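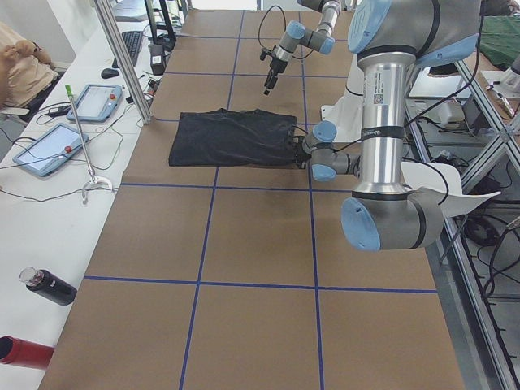
Figure 3.1 Two robot arms over a taped work surface; one gripper holds the edge of a piece of dark fabric.

Search this book Go

Chapter 3: A Morning at the Open Day

When our class went to the open day at Brellby, we all hurried to the arms first (of course we did!), and it took Nam-gil Bang, our very patient guide, a good while to turn us toward the blue tape. Cloth bends and bunches wherever it likes, he told us, so a grid gives people a way to talk about where it lies. Keep that in mind as you read, and look for the two teach pendants, each with its red stop button.

Related
Chapter 2: The Fillier Workshop
Chapter 4: Grippers

Comments (2)
Ivau: My students loved this one!
Ko: Is there an answer key for page 20?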